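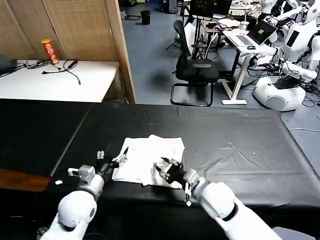 Weißer Stapel auf schwarz bezogenem Tisch

Häufige Fragen zu weißen Tüchern und schwarzen Tischbezügen

Die meisten Anfragen zu unseren Mehrzwecktüchern der Reihe Getum und zu den Tischbezügen Haverford betreffen das Falten, das Waschen und die Lagerung. Für Fragen zu laufenden Bestellungen nutzen Sie bitte das Kundenkonto.

Wie falte ich die Tücher, damit der Stapel gerade bleibt?

Legen Sie das Tuch flach aus, mit dem Saum nach unten. Greifen Sie die beiden hinteren Ecken, heben Sie sie leicht an und führen Sie sie auf die vorderen Ecken. Danach einmal quer falten. Streichen Sie den Stoff von der Falzkante zur offenen Seite hin glatt, nicht umgekehrt. Luft und kleine Falten wandern sonst in den Falz und der Stapel wird auf einer Seite höher.

Beim Aufstapeln zeigt die geschlossene Kante immer in dieselbe Richtung.

Mein Stapel verrutscht, einzelne Ecken stehen heraus. Ist das ein Fehler der Ware?

In der Regel nein. Baumwolltücher laufen beim Waschen nicht alle gleich stark ein, vor allem wenn ältere und neuere Tücher gemischt werden. Schon kleine Unterschiede reichen, damit eine Spitze übersteht oder eine Seite unregelmäßig aussieht. Wer Wert auf eine saubere Kante legt, sollte neue und oft gewaschene Tücher getrennt stapeln. Ist ein neues, ungewaschenes Tuch sichtbar schief geschnitten, tauschen wir es um.

Kann ich direkt auf dem schwarzen Bezug falten?

Ja. Der Bezug sollte straff liegen. Falten im Bezug drücken sich durch ein dünnes Tuch durch, und das Tuch lässt sich schlechter glatt streichen. Auf schwarzem Untergrund sieht man außerdem gut, wo die Kante eines weißen Tuchs verläuft und ob zwei Lagen wirklich übereinanderliegen. Der Nachteil sind Fusseln. Jedes helle Korn fällt auf. 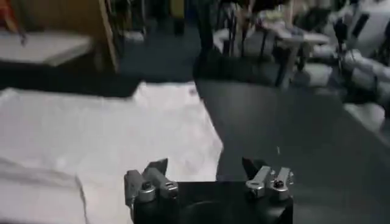 Chalerm Mahawong
Kundenberatung Textil

Zum Waschen und zu Flecken bekomme ich die meisten Zuschriften, deshalb beantworte ich diese Fragen etwas ausführlicher.

Bei welcher Temperatur werden die Tücher gewaschen?

Für leicht verschmutzte Tücher reichen 30 Grad. Nach Kontakt mit Fett oder Lebensmitteln bitte heißer waschen, bis zu der Temperatur, die auf dem Etikett steht. Weichspüler weglassen. Er legt sich auf die Faser, und das Tuch nimmt dann weniger Wasser auf.

Was hilft gegen kleine rötliche Flecken?

Das hängt davon ab, woher der Fleck kommt. Soße und Gewürze gehen meist mit Gallseife weg, wenn man sie vor der Wäsche einwirken lässt. Bei Blut nur kaltes Wasser verwenden. Filzstift ist schwieriger, hier hilft manchmal etwas Alkohol, mit einem Stäbchen von außen nach innen aufgetragen. Rost braucht ein eigenes Mittel aus der Drogerie. Wenn Sie die Ursache nicht kennen, beginnen Sie mit kaltem Wasser und geben Sie das Tuch nicht in den Trockner, solange der Fleck noch zu sehen ist.

Darf ich bleichen?

Sauerstoffbleiche ja, Chlorbleiche nein. Ein normales Vollwaschmittel in Pulverform enthält bereits Sauerstoffbleiche, Flüssigwaschmittel in der Regel nicht.

Müssen die Tücher gebügelt werden?

Nein. Wenn Sie sie nach dem Schleudern ausschlagen und flach auflegen, bleiben nur leichte Knicke zurück. Eine Falte, die quer durch das Tuch läuft, stammt meistens aus der Trommel und verschwindet, wenn man das Tuch noch leicht feucht auslegt und an den Ecken nachzieht. Ziehen Sie dabei immer an zwei benachbarten Ecken zugleich.
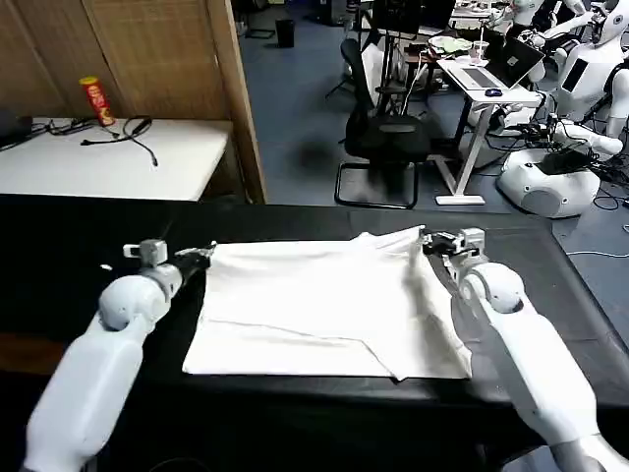
Wer nur an einer Ecke zieht, verzieht den Stoff diagonal, und beim Falten passen die Kanten nicht mehr aufeinander. Das lässt sich beheben: Tuch noch einmal anfeuchten, in die Gegenrichtung ziehen, liegen lassen, bis es trocken ist. Umgeschlagene Kanten am besten gleich zurücklegen. Trocknet der Umschlag fest, hilft dann doch nur das Bügeleisen.

Wie viel Platz brauche ich zum Falten?

Der Tisch sollte auf allen Seiten etwas größer sein als das ausgelegte Tuch. Hängt der Stoff über, zieht sein Gewicht ihn beim Falten wieder auseinander. Ein gewöhnlicher Schreibtisch genügt für alle Größen außer Getum XL. Kabel, Becher und Snacks gehören auf einen zweiten Tisch daneben, Fettfinger auf Weiß sind ärgerlich.

Wie lagere ich die Tücher?

Trocken, liegend und nicht zu hoch gestapelt. Im offenen Regal legen Sie ein Tuch als Staubschutz obenauf und waschen es beim nächsten Mal mit. Frisch gewaschene Tücher kommen unten in den Stapel, entnommen wird oben.

Wie reinige ich den schwarzen Tischbezug?

Trocken abbürsten oder mit einer Fusselrolle abrollen, danach bei Bedarf feucht wischen. Bitte kein Scheuermittel, es hinterlässt matte Stellen. Knicke vom Versand hängen sich nach einigen Tagen auf dem Tisch aus. Schneller geht es mit einem Dampfglätter auf niedriger Stufe und etwas Abstand zum Stoff.

Kann ich Tücher und Bezug zusammen waschen?

Bitte nicht. Der Bezug gibt in den ersten Wäschen noch Farbe ab, und die Fusseln der Tücher setzen sich auf dem Schwarz fest.

Gibt es die Tücher auch in größeren Mengen?

Ja, im Karton zu 300 Stück, Bestellnummer 2451. Der Karton ist nur in Weiß erhältlich. Kleinere Packungen führen wir in Weiß und Hellgrau.

Kann ich vorher Muster bekommen?

Wir schicken bis zu 3 Mustertücher ohne Berechnung. Schreiben Sie dazu, wofür Sie die Tücher verwenden möchten, dann wählen wir die passende Webart aus. Muster gehen immer dienstags in die Post.

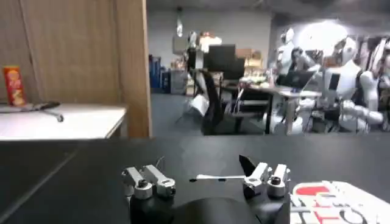

Dernov, im Oktober

Änderungen auf dieser Seite

Die Antwort zum Bleichen wurde neu gefasst. In der alten Fassung war nicht klar, dass Sauerstoffbleiche erlaubt ist. Die Hinweise zum Dampfglätter gelten auch für Bezüge aus der Vorgängerreihe Alent, die wir nicht mehr nachliefern.

Ich habe noch einen Alent-Bezug. Passt er zu den neuen Klammern?

Nur mit der schmalen Ausführung. Die breiten Klammern sind für die dickere Kante der Haverford-Bezüge gemacht und sitzen am Alent zu locker. Schmale Klammern sind weiterhin einzeln bestellbar.

Kann ich einen Bezug kürzen lassen?

Ja, gegen Aufpreis. Messen Sie Tischlänge, Tischbreite und den gewünschten Überhang und tragen Sie die Maße im Bestellformular unter Bemerkungen ein. Gekürzte Bezüge sind vom Umtausch ausgeschlossen.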